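The compost math does not add up

Every February some part of me decides to become a better person, and this year it was food scraps. A company called Skusum has been leaving cards in our mailbox for months, promising that a household like mine could keep 308 pounds of waste a year out of the landfill. All I had to do was buy their countertop bucket, sign up for the pickup plan and feel good about myself.

I did want to know where the 308 came from. The card doesn't say. The website says "based on our research" and links to a page that sells the bucket. So I wrote to them, and got back a cheerful note with a coupon in it.

I'm not against composting. My grandparents had a heap behind the shed and it worked fine, mostly by being ignored. What I don't trust is the part where a pile of old lettuce turns into a subscription. The plan is $84 for the first season, and the fine print says the price "may adjust." I have never seen a price adjust downward.
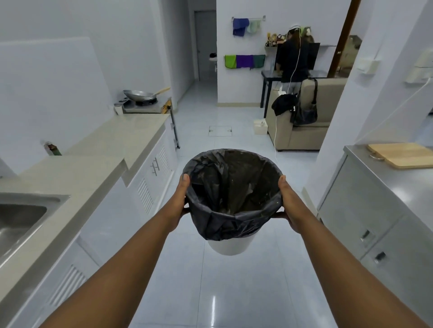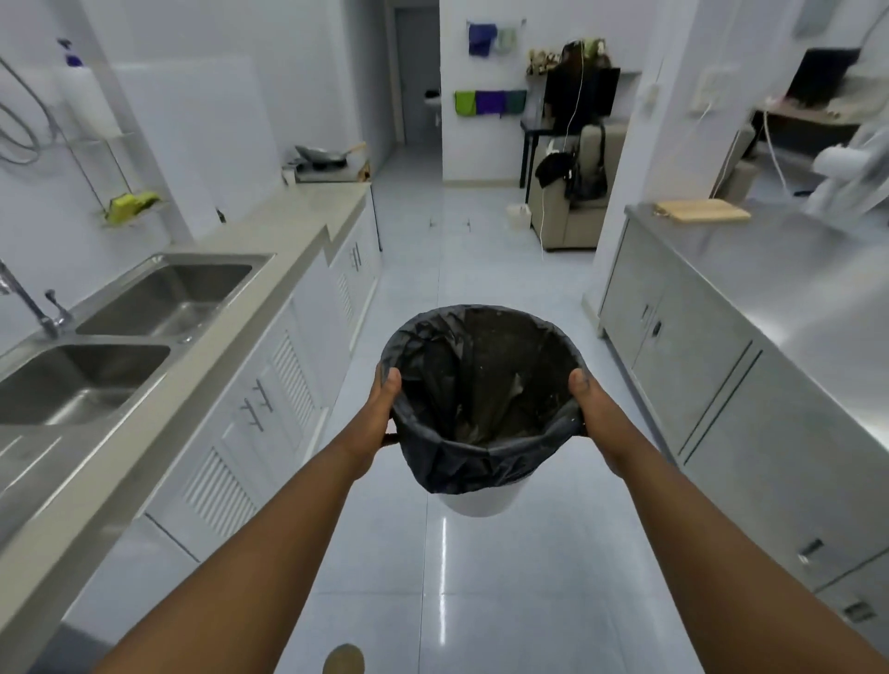
Small kitchen bin, black bag, the old-fashioned system.

Then there is the question of where the stuff goes. Skusum says it goes to a "partner farm" in Sornlow. I asked which one. Another cheerful note. A neighbor swears the trucks head the other way, out toward the transfer station at Tranimlow, but she also swears the post office reads her mail, so I'm leaving that one open.

The town library has a household manual from 1911 that spends two pages on kitchen waste. Feed it to the chickens, bury it in a trench, burn what's left. I don't have chickens, and the fire department would have opinions about the last part. But I noticed that the trench costs nothing, and that the author felt no need to tell me how many pounds of virtue I'd be earning.

So I've dug a trench. It's at the back of the yard where nothing grew anyway, and so far it has taken coffee grounds, carrot tops and one very regrettable melon. I can't tell you what it's doing for the planet. I can tell you the shovel was already in the garage.

If anyone from Skusum wants to send me the research - the real thing, with a method and a sample bigger than the office staff - I'll read it and post whatever it says. The coupon expires at the end of the month and I'm letting it.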